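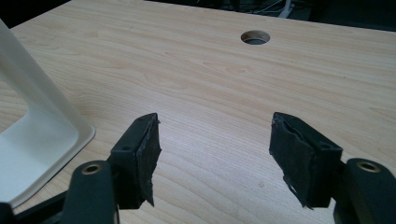
Kanora wrote:
> The grommet on mine is too close to the back edge. With the desk pushed
> to the wall the plugs won't pass, so I feed every cable through before
> I fit the connector. Is there a larger insert, or do I have to recut
> the hole? Also, does anyone route the lot through one hole, or is it
> better to drill a second?

Measure the hole before you buy anything. Nominal sizes are for the cutout, and the rim sits over it, so the visible opening is always smaller than the number on the bag. Pull the rim out and put calipers across the bare edge in two directions. If the two readings differ, the hole was cut by hand and a push-fit insert will work loose.

I would not recut. Opening up an existing hole with a hole saw means there is nothing for the pilot bit to bite on. You can screw a scrap block underneath and drill into that, but on a laminate surface the teeth tend to chip the face on entry. Tape over the line, run slow, and cut from the top. A router with a template is cleaner if you have one.

Before any of that, try pulling the desk forward. Mine stands off the wall by the width of a power strip and most plugs go down behind it without touching the grommet. The hole then only carries the thin stuff: USB, network, the lamp lead.

On one hole or two: one, if the bundle stays under half the opening. Past that you can't draw a single cable out without dragging its neighbors. Favuro sells a split insert with a brush, part 366, that keeps dust out and lets you add a lead later. The brush sheds for the first month. The solid cap, part 1508, has a single slot and I'd skip it.

Slack is the other thing. I had over 1000 mm of spare network cable lying in a heap behind the desk, and it caught on everything. It now hangs in 4 loops from a hook-and-loop tie under the top. Don't use zip ties there, you will be cutting them off again by March.

The Misbridge tray mentioned earlier in the thread fits under a 25 mm top, but check the screw length. The supplied ones came through on a thinner board.

Mac Carthaigh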